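Last updated: November

From: Alfredo Sebastian
To: Esine list
Subject: Re: Oiling worktops and desks (was: Is Fletier worth the money?)

On Saturday, Iida Koivisto wrote:

> I've now done the kitchen worktop and both desks with Fletier and I'm
> a convert. One thin coat, left overnight, and water sits up in beads.
> The leaflet says three years between coats. It also says the oil
> "feeds the timber from within", which explains why my old linseed
> finish always looked so tired. Angelica Tagle has used it at the
> Ayala workshop and agrees. Is there any reason not to use it on
> everything?

Iida, I'm glad your worktop looks nice. I have a few doubts about the rest, and since the list has been asked, here they are.

Wood doesn't eat. The tree is dead and the plank has no use for a meal. What oil does is soak a short way into the surface and, if it's the sort that dries, harden there. That slows water down for a while. "Feeding" is a word that sells tins, and every maker I've come across uses it sooner or later.

Three years is the claim I'd most like to see backed up. Three years of what? A shelf with books on it would manage that with no oil at all. A worktop beside a sink won't, whatever you put on it. I asked Wevby the same thing about theirs and got back a very friendly letter that answered some other question.

Beading on the first morning tells you very little. Nearly any fresh finish will do that, floor wax included. Try it again in spring, next to the tap, and write back then. I'd be pleased to be wrong.

Then there are stains. Virgil Nedelcu said last month that a coat of oil "lifts" dark marks out of a pale top. I've never seen it happen. In my experience oil makes the whole surface a shade deeper and leaves the mark where it was. A butcher-block top in blond and tan strips, with a few faint dark stains near the middle and the front edge, is the kind of surface I mean.

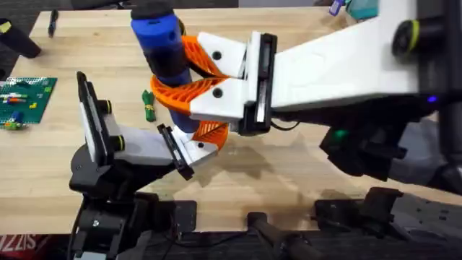
Can dark stains be got out before oiling?
Sometimes, if they're shallow. Sand with the grain, medium paper first and then fine, and stop if the mark is no fainter after a few passes. Black marks from iron and water often go deeper, and oxalic acid is the usual treatment for those. Wear gloves and goggles, keep the dust out of your lungs, and rinse the wood well afterwards.

I also don't hold with one coat. Ívar Ravn does two very thin ones with a day between, wiping off everything that hasn't gone in, and his bench is the only one I've put a wet mug on without flinching. He uses the cheapest tin in the shop. I'm aware that one bench proves nothing — but neither does one worktop.

Price, as it came up: I do keep receipts, and the boat and the house between them have had 2,367 spent on finishes since I moved. I couldn't tell you which rooms had the expensive stuff. My wife couldn't either, and she has better eyes.

Desks are another matter. They get dry hands and elbows and the odd cup. A light wooden desk with a keyboard on it wears where the wrists rest, and what it wants there is something hard that wipes clean. I'd look at a hardwax oil before a plain one — and I'd try it on the underside first. 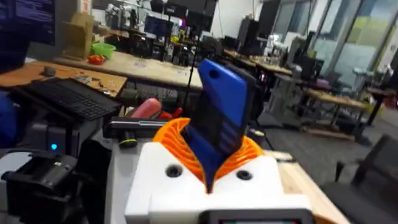 How long should a desk be left before it goes back into use?
Longer than the tin says. "Touch dry" means your finger comes away clean and no more than that. I leave mine a week with nothing on it, longer in a cold room, and keep anything with rubber feet off for a fortnight.

One thing I'd ask everybody to take seriously, even if you ignore the rest. Rags soaked in drying oil can heat up and catch fire by themselves if they're left in a heap. Lay them flat outdoors until they're stiff, or put them in a metal tin of water with a lid. The Fletier leaflet gives this one line on the back, under the recycling mark.

If anyone has a top with one half oiled and the other half left bare, used the same way for a year, I'd like to hear about it. So far all I've had is people telling me how it looked the day after.

Alfredo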